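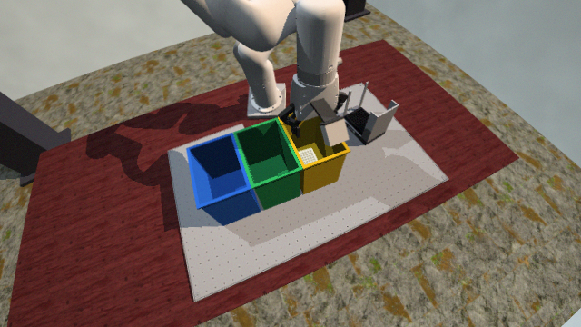
Nisha's question about the Zovley walk-off is really about how we file reports, so I will take the filing first and the singer second. The entry for the July show has grown by accretion, and it mixes things people saw with things people were told. I have split it. Every statement now goes into one of three lots, coloured like the bins: blue for statements by someone who was in the building, green for statements by a party with a stake in the matter, yellow for anything repeated from another outlet. They run left to right in that order on the sheet, with one column each, and a statement sits in one column only. If it could go in two, it goes in the one further right.

Now the quoted part, trimmed.

On 11th December, Nisha Bhatia wrote:

> I have been through the Zovley entry and I can't reconcile it. The
> summary line says he left the stage after 22 minutes because of a
> row with the monitor engineer. The second paragraph says the row was
> with his own manager and took place before the set. The notes at the
> bottom say there was no row and he had a throat problem. All of these
> are given with sources and none is marked as disputed.
>
> I also can't find where the 22 minutes comes from. Cumard had it first
> as far as I can tell, and everyone after that has the same figure in
> nearly the same words. Did anyone time it?
>
> Second point. We say Yadav "dropped" him the following week. The
> statement we link to says the agreement was not renewed. I don't think
> those are the same, and I'd sooner we used the wording in the
> statement.
>
> Third point, and it may be a stupid one. Is he still on Hendano or
> not? The discography says yes and the biography says no.
>
> Happy to do the edits if somebody tells me which version we believe.

> Did anyone time it?

Yes. There is an audience recording in the archive, filed under the venue and not under the artist, so a search on his name doesn't find it. It begins during the changeover music and runs past the announcement. From the first note of the opening song to the point where his vocal stops and doesn't come back is 22 minutes, give or take however you treat the false start. I counted from the first attempt. If you count from the second attempt you get less, and I would not object to a footnote saying so.

The recording doesn't support Cumard's version of what came next, though. Cumard has him throwing the microphone down. There is no impact noise on the recording. There is a short burst of feedback, then the band carries on to the end of the chorus and stops in good order. A microphone dropped on a hard stage with the channel open makes an obvious noise. The channel may have been muted by then, so I wouldn't put "did not throw it" in the entry either. I have moved the thrown microphone to the yellow column and left it out of the summary.

> a row with the monitor engineer

I traced this back as far as I could. The earliest version is a post by a person who was standing at the front and saw him pointing at his ear and then at the side of the stage. That's all the post says. It was picked up with the word "gesturing", then with "gesturing angrily", and by the time it reached our summary line it was a row. The post is blue. The rest are yellow, and I have listed them in order of publication so that the change in wording can be followed.

Pointing at the ear and then at the wings is what any singer does who wants the monitor level changed. It is consistent with a bad mix, a failing pack, or a row. I would leave the cause blank.

> the row was with his own manager and took place before the set

The only source is an unnamed person quoted by Cumard as "close to the tour". I don't mind unnamed sources as such, but we have a rule for them: they need a second outlet that did its own asking. I looked for one. Two sites carry the line and both credit Cumard. It goes in yellow and stays there until something better turns up.

> he had a throat problem

This comes from the statement put out for the artist that night. It is green, as is everything from Yadav and Hendano. I know some on the list want official statements treated as settled, but the statement was written by people who had to explain refunds to ticket holders, and that is a stake by any reading. It doesn't make it false. The cancelled dates that followed would fit a throat problem quite well. I have put the text in full and removed our paraphrase, which had turned "vocal strain" into "throat infection" for no reason I can find.

> We say Yadav "dropped" him

Agreed, and I have changed it to "the agreement with Yadav was not renewed". The difference matters more than it might look. A management agreement that runs out leaves the commission on existing deals in place for a set period, and one that is terminated may not, depending on the clause. Several readers have used our entry to argue that Yadav has no interest in the next record. We don't know that. We haven't seen the agreement and we should stop using a word that implies we have.

The same goes for "sacked", which is still in the entry for the touring guitarist. I haven't touched that one. Whoever wrote it, please look at your source again.

> Is he still on Hendano or not?

Both pages are right for different dates. The discography was last checked when the single came out, on Hendano. The biography was edited afterwards by someone who took his removal from the label's roster page as proof that he had left. Roster pages are poor evidence. Hendano's is rebuilt by hand and has dropped other acts for weeks and then put them back. Until there is a release on another label, or a statement from either side, the field should read "Hendano (last release)". I've made that change on both pages so they at least agree.

Some housekeeping that follows from all this:

The summary line now reads: "Left the stage during the July show and did not return; cause disputed." It has no adjectives and I would like it kept that way.

The attendance figure has gone. We had it as a round number from a fan forum and as a different one from a review, and neither gives a basis.

The claim that he paid a fine of 100 per minute for finishing early has gone too. It had no currency, and no source beyond a comment under a video. Curfew penalties apply to overrunning. I have never seen one for stopping short, though a promoter might hold back part of the fee, and if anyone has a document showing that happened here I will put it in.

The alleged backstage photograph has been taken off the page. The jacket in it is from the previous tour, and the lanyard has the previous tour's artwork.

Please don't add the new interview yet. He talks about the night for 30 seconds and the clip in circulation starts halfway through his answer. I've asked for the complete version. When it comes it will be green, being him.

Nisha, if you are still willing to do edits, the entries that need the same treatment are the festival withdrawal and the argument at the awards dinner. The dinner is the worse of the two. It has a seating plan in it that appears to have been made up by a contributor, and a line of dialogue that changes between the summary and the body. Start with the summary lines, since those are what gets copied elsewhere, and leave the old text in the page history so that people can check what was moved. If a statement won't go in any column, leave it out and send it to the list.

I haven't done the colour coding on the mobile version of the sheet. The yellow is hard to read there against white and I may have to use a letter in the cell as well.

Lertchai Wiriya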